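Ziken Bin Picking Set, second release
README and data card

Read this before you quote any number from it

This is the data behind the Jendthorpe note on grasp scoring in cluttered bins. The note made a fairly strong claim, that a score learned from one arm's past attempts beats a plain "aim for the middle of the visible surface" rule. I repeated the work with the same code and a fresh set of trials. The claim holds in part, and less of it holds than I expected when I began.

What is in the release

600 pick attempts, each with one still from the fixed camera, the chosen grasp point, the score given to it, and a label for the outcome. Half of them (300) used the learned score, which we call Drorusari. The other 300 used the plain rule. There are 2 folders, one for each method, and an index file that ties every still to its attempt.

80 attempts carry a second label, made by a different person who had not seen the first. Use these if you want to know how far to trust the outcome labels. The two people disagreed most often over what counts as a pick when an item leaves the floor of the bin and then slips. The rule written down at the start of the work did not cover that case. It has since been changed, but the older labels were left as they were.

How attempts were run

Items were tipped in by hand. The arm tried one grasp, the outcome was noted, and the next attempt began from whatever state the bin was left in. The bin was refilled when the person running the session thought it was getting thin. There was no fixed threshold, and you should hold that against us. It means the last few attempts before a refill are easier than the rest, with items lying well apart, and the number of such easy attempts differs between the two folders.

The methods were also not mixed within a session. All the Drorusari attempts came after the plain rule attempts, by which time we had replaced a worn part of the gripper. I can't separate the effect of the new part from the effect of the score. 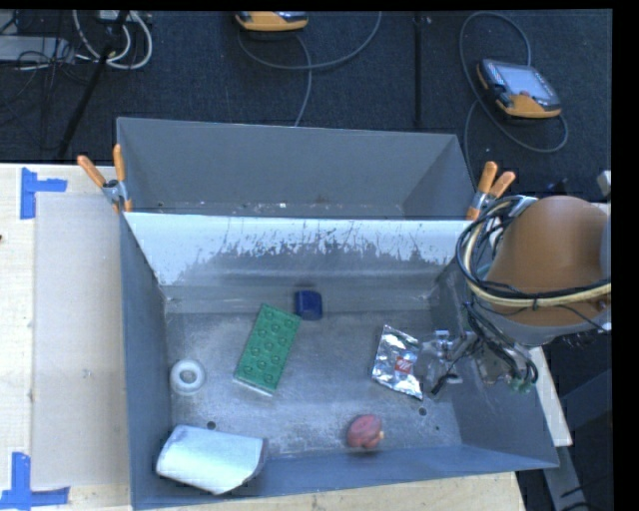
Fixed camera view, front bin thinly filled. The gripping part is at the right edge of the foil packet.

Stills like this one are the reason I doubt the headline result. With the items so widely spaced, almost any sensible rule ought to find something to aim at. The case the note was meant to be about is a heap, with things lying over each other, and that is where the two folders have the least data.

Foil deserves its own warning. Bright highlights move when the packet does, and the score seems to like them. I have not tested this properly – it is a hunch from reading through the high scoring failures.

What you can fairly claim

That the learned score picks different points from the plain rule, often enough to matter. That on thinly filled bins the two methods are hard to tell apart. I would not claim a gain in success rate from these files, and I have asked for that line to come out of the Jendthorpe note.

What you can't claim

Anything about other grippers, other bins or other lighting. Anything about speed, as times were logged by two machines whose clocks did not agree. The Amano baseline mentioned in the first release has been dropped altogether, as its settings were never saved and we could not get the same output twice.

Known faults

Some grasp points fall outside the bin walls. They are real outputs of the method and have been kept. A few stills were saved late and show the arm already over the bin, so don't train on them as if they showed the view before a grasp. The index has a column called "late" for this, filled in by eye.

The "refill" column is blank for all of the March sessions.

Changes since the first release

Amano folder removed. Slip rule rewritten. Duplicate stills taken out of the plain rule folder and the attempts run again in July to bring the count back up. Those later attempts are marked "rerun" in the index, and anyone comparing the two methods should try it with and without them.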